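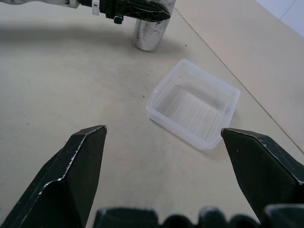
Bheki Naidoo thinks the chores will come one at a time, starting with the dull ones, and that anyone waiting for a single machine to do the lot will be waiting a long while. I've read his posts on here before and mostly agree, but I have a practical decision to make and would like more opinions.

I run a small repair shop in Brundale, mostly clocks and sewing machines. At the end of each day there are parts tubs all over the bench, small clear plastic ones, along with metal pots and whatever else got used. Somebody has to put the tubs back together in one place, stand the pots at the back and wipe down. It takes 18 minutes if I do it properly and I usually don't. I've been looking at two small arms on a shared bench, with ordinary two-finger grippers, and wondering whether tidying is a job they can do yet without me standing over them. I don't need it fast. It could run after I lock up at six. Has anyone got this working in a shop or at home?

Jalley Bench Repairs

Thandeka Nel

Partly, yes. I had a pair of arms clearing a packing table at Drelby for most of last year, so I can tell you where it went well and where it didn't.

Solid metal pots were easy. They stand upright, they don't bend and there is plenty of side to get hold of. Clear tubs were the trouble. A camera sees the bench through the plastic, so the arm is often guessing where the rim is, and a shallow tub gives it very little to hold. If it comes down slightly off it pushes the tub along instead of lifting it. Ours would then try again in the same spot, with the tub now somewhere else.

Three things helped. I changed to coloured tubs where I could. I put a dark mat down on the bench, as ours was very pale and the clear plastic more or less disappeared against it. And I stopped asking it to stack. Moving a tub to a marked area is fine, but stacking wants a much better grip and a straighter approach.

With those changes it cleared 14 items in 21 minutes, so slower than you, but it was done by the morning. I still looked over the table before starting work — now and then there was a tub on its side with the screws out. I would not let it near tubs with loose small parts in them until you have watched it for a few weeks.

Wiping down I never got working. It would wipe, but it didn't know what was dirty.

Cavalcanti

no, not yet. wait a couple of years. you can get a lot of help from a teenager for 900 quid

Bheki Naidoo

Since I've been quoted I'll add a bit. Thandeka's answer is the one to go by. I'd only say that two arms on one bench need more thought than one. They have to be kept out of each other's way, and the simple method is to give each its own half and let only one move at a time. You lose some speed but you said that doesn't matter.

Look at the finger tips as well. Hard, narrow ones are good for picking up small stiff things and poor on smooth plastic. A thin rubber sleeve costs very little and made more difference for me than any change to the software. They wear through, so keep spares.

For the shop I would start with the metal pots only and do the tubs by hand. If it manages that every night for a month, give it the empty tubs next. The full ones I'd leave alone.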